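Visit report: Vostness automation open day, October 2021

Café restocking, shelf facing and laundry were the three chores on the program.
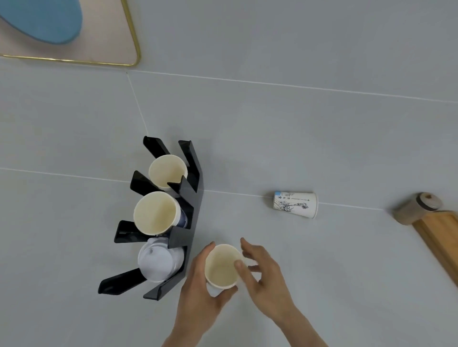
Cups are the wrong place to start, according to Berenice Bautista: paper walls give under any grip firm enough to lift them, and two that have been nested tightly will come up as one. She would have begun with trays. Arvo Ojala disagreed and kept disagreeing through most of the morning. His position was that a café worker handles cups all day, that the rack is a fixed target, and that if a machine can't sort stacked paper goods there is little point in asking it to carry anything with liquid in it.

I went mainly for the café station, so that gets the most space here.

The job as a person does it is simple to state. Cups go in with cups, lids go in with lids, and a cup that has been knocked over is picked up and either put back or set aside. The rack used for this work is black acrylic with slanted arms in tiers, so every stack sits at an angle. That angle is the first difficulty. A cup has to be lined up with the stack before it will nest, and if it arrives a few degrees off, the rim catches and the whole stack shifts. A person corrects this by feel. The Pritix arm corrects it by backing out and trying again.

The second difficulty is the material. Black gloss throws highlights along its edges, and translucent lids give a depth sensor very little to work with. Kaisu Seppälä, who ran the station, said the lid stacks account for more failed picks than everything else on the bench. Her team has tried changing the lighting, which helped with the rack and did nothing for the lids.

The third is two-handed work. People steady a cup with one hand and turn or seat it with the other, mostly without looking. The Pritix set-up has 2 arms but plans for them separately and then checks for collisions, so one usually waits while the other moves. Seppälä expects a joint planner to be running by November. I saw no sign of it on the day.

Results were on a sheet beside the bench. Over 246 attempts at placing a single cup in the correct stack, the arm needed human help on 33. That is better than I expected, but the sheet covers upright cups only. Cups lying on their sides are logged separately and I was not given that figure. Seppälä said a cup on its side will roll when touched slightly off centre, and that the gripper's approach from above is poor for it. They are looking at a low approach from the open end – one finger inside, one outside – as a person might do it.

Speed is a different matter. A single placement took 8 seconds at the setting they consider safe with staff nearby. No café would accept that at opening time. It might be acceptable overnight, when the bench is closed and the only requirement is that the racks are full by morning. Ojala thinks overnight restocking is the whole business case, and on that point Bautista agreed with him.

The shelf-facing station belonged to Pernance. Their machine pulls cartons to the front edge of a shelf and turns the labels out. It did this steadily with boxes of one size. With mixed sizes it left gaps, and it refused soft packs altogether, flagging them for staff. I would call that the right behaviour. King-fai Tse, demonstrating, was frank that the refusal rate in a real store would be high.

Laundry was Liang's, and was the weakest of the three. Towels were folded in half and in half again, with the corners out by a finger's width or more. Shirts were on the program and were withdrawn before my group got there. Iida Lappalainen put this down to a worn belt and offered to send a recording of an earlier run. I have asked for it.

Practical notes for anyone going to the next one. Parking is at the rear, off the service road, and the front entrance is locked. The talks are in the upstairs room and run over time. Groups are moved along by a bell, and the café station is worth visiting first while the operators still have patience for questions. Ear protection is offered at the Pernance bay – take it, the compressor is directly behind the barrier.

On whether any of this is ready for a shop floor: café restocking could go into an overnight trial now, provided the cups are upright, the rack is bolted down and lids are left to staff. Shelf facing could be trialled in a warehouse aisle with cartons of one size. I would not put money into the folding yet. I have asked Seppälä for the figures on tipped cups and will add them to the shared folder when they come through.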